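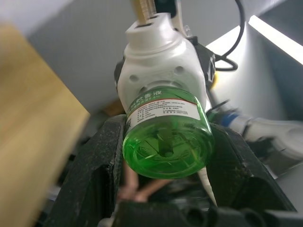 August, bench 4, afternoon. The mosquitoes have found the workshop again, so the repellent trial moved up the list ahead of everything we are paid to do. Using the liquid kind this time: green bottle, white plug-in heater, a wick down the middle to carry the stuff up. The label is in Chinese and the only part I can read unaided is 0.8%. Consuelo has promised a translation of the small print, which will need a magnifier and a better mood.

Weighed the bottle with its heater before plugging in: 151 g. Plan is to reweigh every 40 hours of running time and see whether the loss is steady or all up front. Rhydian wants bites recorded as well. He has volunteered Hermenegildo's ankles.

Notes to self:
– keep it upright, Tegwen's last refill went into the drawer with the calipers
– bench fan off while it runs, or the numbers mean nothing
– the Stukberg scale drifts after lunch. So do I. Weigh in the morning.

Estrella asks if we could also just fix the window screen. Added to list.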